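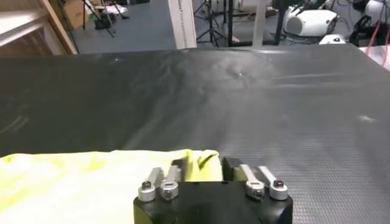
August 13, 2023
By Telma Painemal

# Kendgate Laundry Words

A word list of 1,160 terms for washing, drying, folding and complaining about clothes, collected from household notes, old repair-shop tickets and the margins of cookbooks. I started it to settle an argument over whether "dinge" is a noun. The argument is still open.

## Files

- `terms.csv`: one term per row, with meaning, town and source
- `sources.csv`: where I found each one
- `disputed.csv`: 556 terms that two or more people define differently, usually with some heat

## Columns

`term`, `meaning`, `town`, `source_id`, `heard_or_read`. The town is where the word was written down. People move, and they take their words for lint with them.

## Known problems

Spelling follows the source, so "scrunge" and "skrunge" both get a row. Twelve entries from Benar are in my uncle's handwriting and may be a grocery list. Stain names lean heavily toward gravy.

The March release had the Amato and Ileo rows swapped. Fixed now. Thanks to the 16 people who wrote in, including the one who wrote in twice.

## Use

Free for anything, with credit. Send corrections with a source. "My mother always said it" is a source if you give her town.

Last updated: August 2023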